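Category: Home & Laundry > Fabric Care
Shirt collars gone yellow – vinegar or oxygen bleach?
Posted by zbustos, Sunday 9:14 AM
14 replies | 325 views

zbustos
I have six or seven cotton button-ups, mostly light colors, and the collars have turned yellow along the fold. The rest of each shirt is fine. I wash warm with regular detergent and hang them to dry. My mother swears by white vinegar in the rinse. My sister says that does nothing and I should soak them in oxygen bleach. We have hard water here in Costside if that matters. I don't want to fade the blue ones.

Zulema Bustos

gritine_mike
Vinegar won't touch collar yellow. That's body oil and it needs detergent sitting right on it. Wet the collar, rub in a little plain dish soap, leave it half an hour, then wash as usual. You may have to do it 2 times on the old ones. I've done my work shirts this way for years and the color holds up fine.

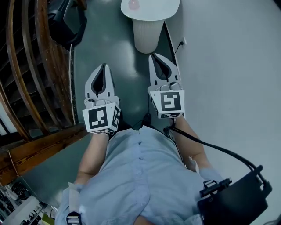

Pale blue button-up, the color I wear most weeks.

Don't put them in a dryer until the yellow is gone. Heat sets it.

laundryroom578
Disagree on dish soap. It foams too much in a front loader and you spend the afternoon running extra rinses. I use the liquid detergent I already have and an old toothbrush. Same result and no suds on the floor.

Oxygen bleach is fine on blue cotton if the label allows it. Mix it in warm water, let it dissolve all the way, then put the shirt in. Most of the spotting people complain about comes from powder dumped straight on the cloth.

gritine_mike
I'm talking about a few drops per collar. If you're getting suds on the floor you used too much.

laundryroom578
Maybe so. I still wouldn't tell a beginner to do it.

Share (2)

sleiman_st
Hard water is the part I'd look at. We moved from a soft water town to Sleiman Street and everything went dingy in one summer. I started adding washing soda to the whites and using a bit more detergent than the cap says.

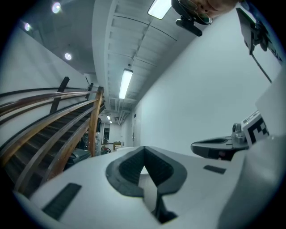 The other thing that helped was smaller loads. I was packing the drum full and the shirts came out with the same crease lines they went in with. Now I do the shirts by themselves. It uses more water, but I'm not rewashing half of them.

zbustos
The drum is probably my problem too. I do one big load on the weekend and everything goes in together, towels included.

oldhem
Take the towels out. They shed lint on everything and they soak up most of the detergent.

On vinegar, I'll stick up for your mother a little. It does help with stiffness if you line dry in a hard water area. It just isn't a stain remover. Keep it away from any chlorine bleach.

tess_in_simura
I test everything on the inside of the tail before I soak a colored shirt. A dab, ten minutes, rinse, let it dry. I ruined a green linen shirt in August by skipping that and I'm still annoyed. 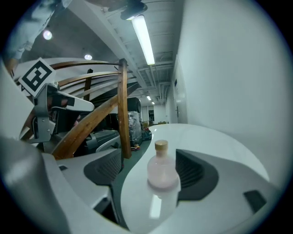

Also check how old the shirts are. Past a certain point the collar is worn as well as stained, and scrubbing frays the fold. A tailor near me will unpick the collar and flip it over for less than a new shirt costs. It only works if the underside is clean.

laundryroom578
Flipping a collar on an everyday shirt seems like a lot. I'd turn it into rags.

tess_in_simura
Depends on the shirt. I have one that's been flipped and it's still going.

zbustos
Update. I did two of the white ones with liquid detergent and a toothbrush, then an overnight soak in oxygen bleach. One came out clean. The other still has a faint line, so it's back in the bucket. Testing a blue one on the tail tonight – will post if it fades.

gritine_mike
Try the dish soap on the stubborn one. A few drops.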